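Textile Care and Household Practice
Unit 4: Sorting, Drying and Folding
Course handout, Cedumcombe Adult Learning Centre

Purpose of this unit

Unit 4 deals with the stages of laundry work that follow the wash. Students are expected to have completed the reading on fibres and water temperature before attending. The practical session takes place on Thursday in Room 12, and students should bring one pair of trousers, one shirt and one knitted item from home.

4.1 Sorting after the wash

Items should be sorted again when they leave the machine, even where they were sorted beforehand. Knitted goods are set aside for flat drying. Woven cottons and linens may be hung at once. Towels are shaken firmly before hanging to lift the pile. Any item on which a stain remains must be returned to soak, as the heat of a dryer or iron may fix the mark in the cloth.

4.2 Drying

Woven trousers are best hung from the hem, with the weight of the waistband drawing out the creases in the leg. Dark colours fade in strong sun and should be turned inside out or dried in shade. Wool is never hung by the shoulders – the weight of water in the cloth will lengthen the body and sleeves. Indoors, a window should be left open, and airers should stand clear of the wall.

4.3 Folding and storage

A flat, clean surface at waist height is preferred. Trousers and shorts are laid out and smoothed from the waist towards the hem before any fold is made.
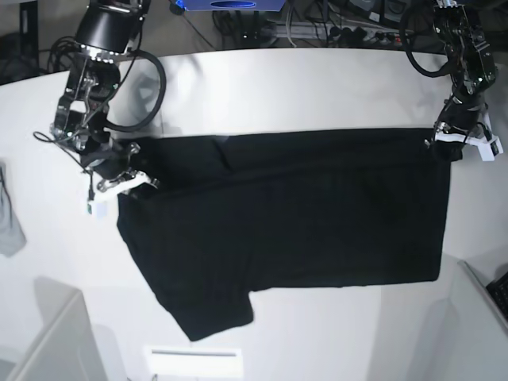 Ilse Boersma

One leg is then brought over the other so that the outer seams meet. The point formed by the seat is tucked in to give a straight edge, and the garment is folded in half or in thirds according to the depth of the shelf. Formal trousers with a pressed crease are treated differently: the inner and outer seams of each leg are matched, and the garment is hung over a padded bar.

Shirts are fastened at the top button and every second button below it. Knitwear is always stored flat, with the heaviest pieces at the bottom of the pile. Garments put away for the season must be clean and fully dry, as moth larvae are drawn to traces of food and skin.

4.4 Preparation for assessment

Students will submit a written care plan for 3 garments of differing fibre. Each plan should state the washing, drying and storage method chosen, with grounds for the choice. Plans are to be handed to Floor Van den Broek at the start of Unit 5.

Reading: Leemans, Cloth in the Home, chapter on storage, to page 102.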